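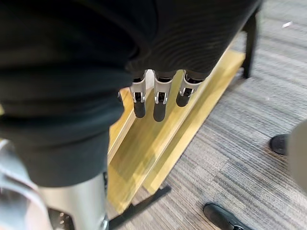
Wood board on gray striped carpet.

Bookcase leans forward on carpet, renting, can't drill. What do I put under it?

tallshelf_plundow
Asked July 26, 2022
Viewed 1,408 times

Moved into a rental in Plundow last month. Wall to wall carpet in every room except the kitchen. I have a tall Sesten bookcase (the narrow one, five shelves) and it tips forward. Not a lot but you can see it from the doorway, and if you walk past heavy it rocks.

Things I know so far: carpet is thicker near the wall, or feels that way. Lease says no holes bigger than a picture nail. Shelf is full of hardbacks, don't want to unload it more than once.

Tried folded cardboard under the front edge. Worked for a couple days then it squashed flat and we were back to leaning. Tried felt pads, dumb idea, made it slide.

Is a board under the whole thing the right way to go or do people just shim it? If a board, what kind and how thick? And does it wreck the carpet? Deposit is 1,000 so I care about that part.

No kids here but my sister brings hers over sometimes.

carpet_and_trim
It's the tack strip. Along the wall, under the carpet, there's a thin strip of wood with nails pointing up that holds the edge down. Back legs of your bookcase are sitting up on that, front legs are sinking in the pad. So it leans out at the room. Pretty much every carpeted room does it, nothing wrong with your shelf.

Two ways to fix it.

Shims. Cheap, quick. Use the plastic or wood wedge kind from the hardware store, not cardboard, cardboard always crushes. Slide them under the front corners until a level on the side of the case reads straight up and down. Snap or saw off the extra. Put one in the middle of the front too if the base is one long piece, otherwise it sags there. Check it again after a couple weeks, the pad keeps settling for a while and you'll probably push them in a bit more.

Board. Better if the thing rocks, and yours does. You want something stiff, 3/4 inch plywood is what I use. Thin stuff just bends with the carpet and you've gained nothing. Cut it a little wider than the case and deep enough to stick out a few inches in front. Keep the back edge of the board off the tack strip, so pull it maybe 2 inches from the wall. Bookcase on top. THEN level with shims between the board and the case if it still needs it.

Sand the edges and the corners. Bare feet at night will find them.

On the carpet, a board is easier on it than legs are. Weight gets spread out. You'll get a flat patch the shape of the board but that mostly comes back. For dents, ice cube in the dent, let it melt, blot, fluff it up with a spoon. Don't do the ice thing if it's wool without testing in a closet first.

One thing. Raw wood on light carpet can stain if it ever gets damp under there. Seal the bottom side or at least put a sheet of plastic between. And don't shampoo the carpet and set the board right back down, wait until its fully dry.

firard_fixit
Agree with the tack strip answer but you still need to anchor it. Board or no board. Tall + narrow + carpet + visiting kids = strap it to the wall. Please don't skip this.

Ask the landlord, in writing. I rented out a place in Firard for years and would of said yes every time to two small screws in a stud. Patch them when you leave, little bit of spackle, dab of paint. Most landlords would rather have that than the alternative. Get the yes in an email and keep it.

Adhesive straps exist, I don't trust them with hardbacks. Paint lets go before the glue does.

Also move the heavy books to the bottom 2 shelves. Free, takes ten minutes, makes a bigger difference than you'd think. Paperbacks and junk up top.

manalo_mom
We just put ours in a corner and it stopped. Had the Manalo one, not the Sesten, so not sure if it's the same. Also an old cutting board works if your shelf is small. Ours was for DVDs.

tallshelf_plundow
Ok thanks all. Did not know about the tack strip, pulled back the corner in the closet and yep, nails. Going with plywood, store cuts it for free apparently. Emailed the landlord re: screws, no answer yet. Heavy books are at the bottom now and it's already rocking less.

Does the plastic sheet need to be anything special or is a cut open trash bag fine?

carpet_and_trim
Trash bag's fine. Not a printed one, ink can come off. Trim it so it doesnt stick out past the board or you'll hear it crinkle every time you grab a book.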